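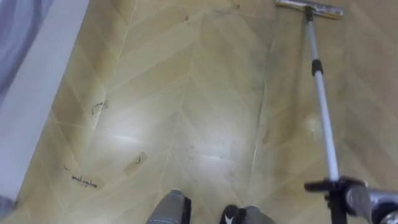
Right, my first ever Self Assessment return is filed, it's January, it's not even the last week of January, and I'm so pleased with myself that you're all getting a thread about it. Sole traders of Nedcombe, gather round!

Background for anyone new: I mend and restring instruments, mostly guitars, the odd cello. Went self-employed the spring before last, still do two mornings a week on wages at Grillham. So I had both kinds of income to put on the form and no clue how they fitted together.

They fit together fine. You put your wages in from your P60, you put your self-employment in separately, and it works out the lot as one sum and takes off the tax you've already paid at work. I'd been dreading that bit for months and it took me less time than making a pot of tea.

Do register early though. You need your Unique Taxpayer Reference before you can file and it comes in the post. Wellington Arruda (the luthier, not the other Wellington) left his until after Christmas one year and spent a fortnight pouncing on the postman.

Expenses! I love expenses now. My total for the year came to £3,473 and I'd have guessed half that. Strings, glue, fret wire, a share of my phone, insurance, the stall fee at the Samska fair, postage. Postage was enormous. I had no idea I was posting that much.

A thing I'd properly misunderstood: claiming an expense doesn't mean you get that money back. It comes off your profit, so you aren't taxed on it. Gleice Holanda explained this to me twice in a car park and I nodded both times and only got it the third time, at home, with a pencil.

Also there's a trading allowance you can use in place of your real expenses. You can have one or the other. If your costs are tiny the allowance may well be better, and if they're like mine, add up the real ones. Do the sum both ways before you pick, it's worth ten minutes.

Receipts. I had 72 of them, in an envelope, in a drawer, and the thermal paper ones from the hardware shop had gone nearly blank. Photograph yours the day you get them. I've got a folder on my phone now with one subfolder for each month and I'm weirdly fond of it.

(You don't send the receipts in with the return, by the way. You keep them in case you're asked. The rules on how long are on GOV.UK and it's years, so find a better home than a drawer.)

Working from home: I went for the flat rate this time, which goes on how many hours a month you work there. Osvaldo Andrade does the proper split of his bills by room and hours and reckons he comes out ahead, but he also enjoys spreadsheets more than any man I've met. I might try it his way next year and compare.

Van. You either claim mileage at the flat rate or you claim the actual running costs, and once you've started on mileage for a vehicle you stick with it for that vehicle. I picked mileage. It does mean you need a log! Mine's a notebook in the door pocket with date, where, why, miles.

Now the part that made me sit down. Payments on account. If your bill's over a certain size, and most of your tax isn't already taken through wages, you pay this year's bill AND half as much again towards next year's, at the same time. Then the other half in July.

I squeaked under it this year thanks to the Grillham job. Gervásio Sampaio did not, in his first year, and he still goes a bit quiet when you mention it. If business is picking up, put more aside than you think you need.

What I do: 30 per cent of everything I'm paid goes straight into a separate savings account, same evening. It's more than I owe at my level and I'm fine with that. The leftover bought me a lovely second-hand bending iron from Egilsson and I felt like royalty.

And please file on time even if you can't pay it all yet. Late filing is a £100 penalty straight off, even if there's no tax to pay, and it grows if you leave it. Paying late is a separate thing, and you can ask about spreading it over instalments. Ask before it's overdue if you can.

Someone's just messaged to ask if I used an accountant. I didn't, but mine's a simple case. If you've got staff, or VAT, or property, or something abroad, I'd get one. Wellington Bragança (the other Wellington) has rental income from a flat and says his earns her fee every year.

Usual warning that I'm a person who glues guitars together, so check the official guidance for your own situation, it's clearer than I expected. Some pages I had to read twice, but it's all there.

One more for tonight: save your return halfway and come back to it. You don't have to do it in one go! I did mine over four evenings with the radio on. Questions in the replies, I'll get to them after tea.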